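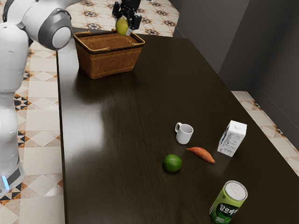
Taha Belhaj wrote in to say that his two guinea pigs ignored the Medve Hay Rack for a day and a half, then emptied it overnight and rattled the bars for more. We take that as praise.

Pets > Small Animals > Feeding > Hay Racks

Medve Hay Rack, 340 mm

The Medve is a powder-coated steel rack that hooks over the side of a cage or screws to the wall of a hutch. It keeps hay off the floor, or at least delays its arrival there. Guinea pigs and rabbits have firm views on where hay belongs, and no rack we've stocked has changed them.

Bars are spaced for long-stem hay such as timothy or oaten. Short, chopped hay falls straight through, so if that's what you buy, the Jedska tray will suit you better.

Width: 340 mm
Depth: 179 mm
Holds: 300 g of hay, more if you lean on it
Colour: grey (the December batch of green sold out and Avora isn't making more)
In the box: rack, two hooks, four screws, and one instruction sheet in very small type

Hang it so the lowest bar sits level with your animal's chin. Wipe down weekly with warm water and a little white vinegar, and dry it before you refill. Not suitable for chinchillas, who will treat it as a ladder.

Unused racks can be returned within 7 days. Chewed ones are yours.

Page updated 1/17/23

Contact us | © Pradside Pet Supplies | Back to top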